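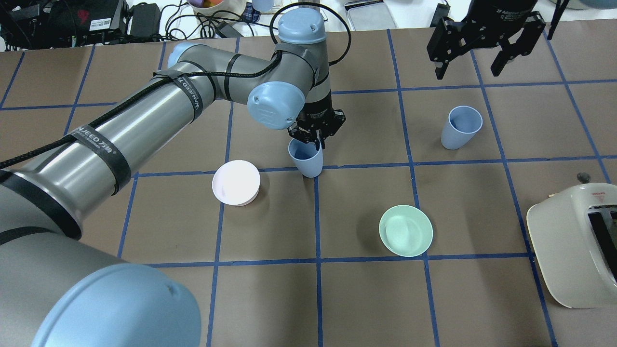 4.3 Replacing the table covering and checking the arm cable

Applies to: Feltcombe tabletop cell, two arms, two-finger grippers
Last revised: August 16, 2023

Work through this section whenever the paper on the table is torn, stained or lifting, and after every 2,000 cycles of either arm. One person can do it. Set aside 55 minutes the first time.

You will need brown paper from the roll, blue marking tape, a straightedge, a soft cloth, spare cable straps and the cell logbook.

CAUTION: The arms can drop slightly when power is removed. Park them before you switch anything off, and keep your hands out from under the links.

Clearing the cell

1. Finish or stop the current task from the operator screen. Wait until both arms have stopped.

2. If a gripper is holding a cup or bowl, support the object with one hand and select Open Gripper on the screen. Do not pull the object out of closed fingers. Cups are gripped at the rim, and a cup that has been pulled free usually ends up with a bent edge.

3. Select Park. Both arms move up and away from the table.

4. Press the emergency stop and hang the lockout tag on it.

5. Take the cups, bowls and any small appliances off the table. Unplug an appliance before lifting it, even if it is never switched on during tasks.

Laying the paper

6. Peel up the old tape and paper together, starting at the far edge. Wipe the tabletop and let it dry.

7. Roll out the new paper so that it covers the whole working area. Tape the near edge first, pull the paper flat toward the far edge, then tape that.

8. Lay the grid lines with the straightedge. Start with the line closest to the operator and work back, then lay the lines running the other way. Press each strip down along its full length.

Note: The grid is there for people. It helps the operator put objects back in the same cell between runs, and the arms do not use it for positioning. A line that is slightly off does no harm, but a loose end of tape will catch on a cup.

Checking the cable

9. Follow the braided cable along each arm by eye, from the base to the gripper. Look for flattened spots, frayed braid and places where it rubs on a joint cap.

10. Check the straps on the long link. They should hold the cable against the link without pinching it. If you can slide a strap by hand, tighten it. Replace any strap that no longer holds.

11. Check the loop at the upper joint. The cable needs slack here so the joint can bend fully. If the loop has been pulled tight, loosen the nearest strap, feed some cable back through and refasten it.

CAUTION: Do not strap the cable across a joint. It will hold for a few moves and then tear at the connector — a repair that has to go back to Kenis.

12. Wipe the gripper fingers with the dry cloth. Do not use solvent on them.

Returning to service

13. Remove the tag, release the emergency stop and start the controller. Wait for both arms to report Ready.

14. Run the Joint Sweep program at low speed with the table still bare. Stand at the emergency stop and watch the cable loop on each arm. It should move freely and never go tight.

15. Put the cups and bowls back and run one pick with each arm.

16. Write the date, the cycle count and any replaced straps in the logbook, and initial the entry.

If the sweep stops with a joint limit warning, park the arms and go back to step 11. If the same joint stops again, leave the cell locked out and contact Lama Chamoun in cell support.

For gripper finger replacement, see section 4.6.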